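Vinmont repair shop takes in old desktops for students

VINMONT, August 23, 2020 – Residents with an old desktop computer in the closet can now drop it off at the Prusine repair shop on Moulin Street, where it will be opened up, checked and passed on to a local student.

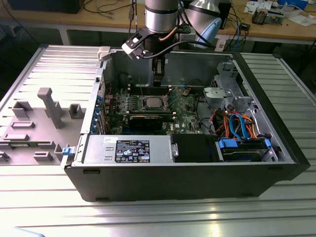
The shop has handed out 158 computers so far this summer, according to owner Indira Sundaram. Most were office machines between five and ten years old.

"People assume they're junk," Sundaram said. "Usually the power supply is fine and the memory is fine. We clean out the dust, put in a different hard drive and they're good for schoolwork."

Graphics cards are left in place if they work. Parts from computers that can't be saved are kept as spares, and bare cases go to the metal recycler in Galtthorpe.

Donors are asked to copy any files they want before dropping off a computer. Hard drives are wiped at the shop, and those that fail a test are destroyed.

Ji-hoon Do, who handles requests from families, said 60 students are on the waiting list. Monitors and keyboards are also needed. Laptops and printers are not accepted.

Drop-off is at the side door, with a limit of 2 computers per household. The program runs through December.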